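Fosora Hardwax Table Finish, Satin — Long-Term Review

Reviewed by Ravindra Pant
Category: Timber finishes and maintenance
Tested on: dining table, light brown timber top, bare-sanded
Supplied by: purchased at retail

Fosora sells its hardwax finish in two sheens, satin and matte. The satin is the subject of this review. It is a single-can product with no separate hardener, thinned with a low-odour solvent, and applied by pad, cloth or short-nap roller. The manufacturer positions it for dining tables and benchtops. I have had it on our own dining table since January and on a set of offcuts for a little longer.

Preparation

The old coating was a brushed polyurethane that had started to lift at the board ends. It came off with a card scraper and then 80, 120 and 180 grit on a random orbital. Fosora's instructions stop at 150. I went to 180 because the scratch pattern from the 120 was still visible under raking light, and one of my offcuts taken only to 150 took up noticeably more product and dried darker.

Do not go much finer. An offcut burnished on 600 grit rejected most of the first coat, and what was left on the surface wiped up as a grey smear the next morning. The label does mention this, in small type beside the disposal advice.

Vacuum, then wipe with a cloth dampened in the recommended solvent. Water-popping the grain is optional. It gives a deeper colour and a rougher first coat.

Application

The can needs a proper stir. The matting agent settles hard on the bottom and a quick swirl leaves most of it behind, so the first half of the can goes on glossier than the second. I made that error on an offcut and could see the join easily.

Working time is short in warm weather. In a garage at the tail end of summer, I had 7 minutes between spreading and the point where the pad began to drag. The data sheet allows longer, but it assumes a cooler room than most Australian garages provide. On a large top, work in strips the full length of the boards and have a second person buffing behind. My neighbour Sipho Du Plessis did the buffing on ours and went through far more cotton cloth than I had set out.

Two thin coats are sufficient. A third on one offcut added nothing I could feel and dulled the figure a little. Leave it overnight between coats and do not sand unless there are nibs. Where there are, a light pass with a grey pad is enough.

All used rags were laid flat outside to dry before disposal. Oil-bearing rags can self-heat when bunched up. Fosora prints the warning on the lid, where it should be.

Cure

The surface was dry to touch by the following morning. Light use is permitted after 2 days and full use after a fortnight. I could still mark the film with a thumbnail well into the second week, so the longer figure should be respected. Smell persisted in the room for several days with the windows open. It was mild, closer to linseed than to paint.

Appearance

Colour shift is moderate. The tan tone of the timber warmed slightly and the darker ridges in the grain gained contrast. There is no plastic look at normal viewing angles, and the texture of the timber remains detectable by hand.

The term satin is generous. Under a window or a downlight the finish reflects strongly, and on the bright side of the table the glare can hide the grain altogether. Anyone who dislikes this should buy the matte. 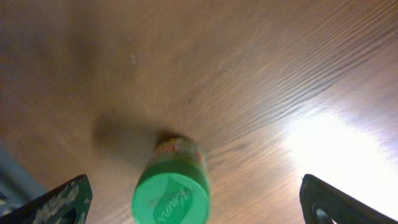

Grain and glare on the tabletop, with a green-capped bottle.

Durability

Water left standing on an offcut for an hour produced no mark. Left overnight, it produced a faint pale ring that faded by the afternoon. Red wine and black coffee wiped off clean within the hour. Soy sauce left a slight stain on an end-grain edge, where I suspect the coating was thin.

Heat is the weak point. A mug straight from the kettle was harmless. A baking dish set down on an offcut without a trivet left a cloudy patch that did not recover and had to be sanded back. The older Jestitz two-part oil I used on a desk handled the same dish better, although it costs more per litre and has to be used up within hours of mixing.

Repair

Spot repair is the main argument for a product of this type. I sanded the heat-damaged patch at 180, feathered the edge and applied one coat by cloth. The repair is visible only at a low angle. A polyurethane top would have needed a complete recoat.

Cleaning should be done with a damp cloth and a neutral soap. Ammonia cleaners and vinegar will haze the surface over time, according to the data sheet. I have not tested either.

Packaging

The lid is a press-fit type and deforms if opened with a screwdriver. Mine no longer sealed well after the second opening, and a skin formed on the remainder. Decant leftovers into a small jar filled to the brim. A Carisell screw-top tin has worked for me — the product is still liquid.

Summary

Coverage: good, slightly below the stated rate on bare timber
Ease of application: fair in heat, good otherwise
Water resistance: good
Heat resistance: poor to fair
Repairability: very good
Container: poor

Recommended for dining tables where trivets are in regular use. Not recommended beside a cooktop.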